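Search this site Enter keyword Go

The Linen Closet Will Outlive Us All

Oct 9, 2021

My mother owned 14 tablecloths and one table. I know the figure because I inherited them, along with the closet smell and a note in pencil explaining which ones were "for company." All but two were for company. We did not have company. We had my uncle, who was considered to be family and ate off a placemat.

Household linen is the only thing most of us own that we store more than we use. A frying pan that sat in a closet for 25 years would be given away or fought over. A set of pillowcases with a scalloped edge gets moved from house to house like a retired judge. When I sold the place in Flallasham last October, the movers asked what was in the heavy boxes, and I said books, out of shame.

I had assumed that this was a private weakness. Then I drove over to the linen sale at Sirncombe, which takes over the old grange hall for a weekend and brings in people from three counties with empty suitcases. The catalog ran to 3351 lots. Lot one was a dresser scarf. So, as far as I could tell, were the next 60 yards of hall.

The crowd at Sirncombe does not chat. They pinch. A serious buyer takes the corner of a sheet between finger and thumb, looks off into the rafters, and waits for word to come through. I tried it on a damask napkin and received nothing. The woman beside me tried the same napkin and put it down as if it had insulted her sister.

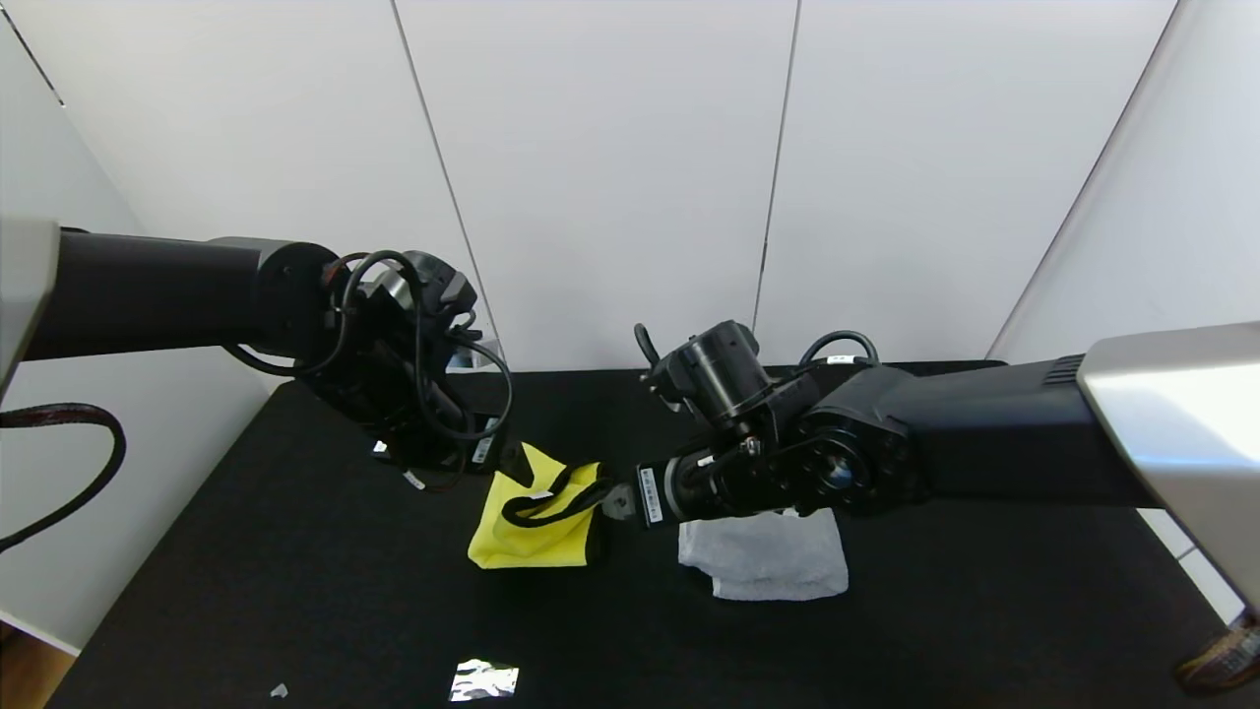
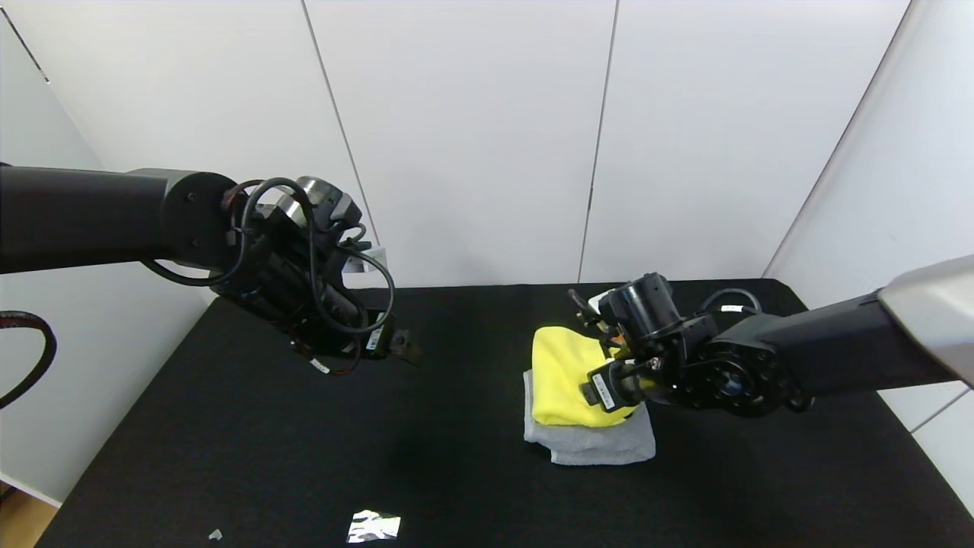

What separates the pinchers from the rest of us, I think, is that they were taught to fold. My grandmother folded in thirds, always, with the edges turned in so that the shelf showed only smooth fronts. She believed halves were for people who rented. A folded white towel beside a yellow cloth on a black tabletop still makes me want to check the corners, and I don't even like yellow. I once refolded a stack of towels in a stranger's bathroom during a party and had to stay in there until I'd finished, because the last two had monograms and the letters had to face out.

There is a literature on this, of course. The Matheson household manual, which my grandmother kept next to her Bible and consulted more often, gives eight pages to sheets and half a page to children. It recommends rotating the stack so that every pair gets its turn on the bed. I have never met anyone who does it. We all sleep on the top two pairs until they go thin as onion skin, while the bottom ones stay crisp and a bit smug.

The dealers know this about us. The man running the Lovitz stall, who had the best of the old hotel stock, told me his finest pieces come out of drawers with the ribbon still tied around them. Wedding presents, mostly. Saved for good, and good never quite showed up. He said it cheerfully, since it was paying for his van.

I bought 8 napkins from him. I had gone in with the firm plan of buying none, and of asking on the quiet what a person might get for a few boxes of tablecloths in nice condition. Not much - he named a sum that would have covered my lunch if I skipped the pie.

So they came home again, in a manner of speaking, having never left the trunk. Last week I took one out, a big white one with drawn threadwork that was marked in pencil for Easter and bishops, and ate a grilled cheese sandwich on it. I got mustard on the hem. It is soaking in the sink now, and I have washed my hands twice and told my uncle he can come to dinner.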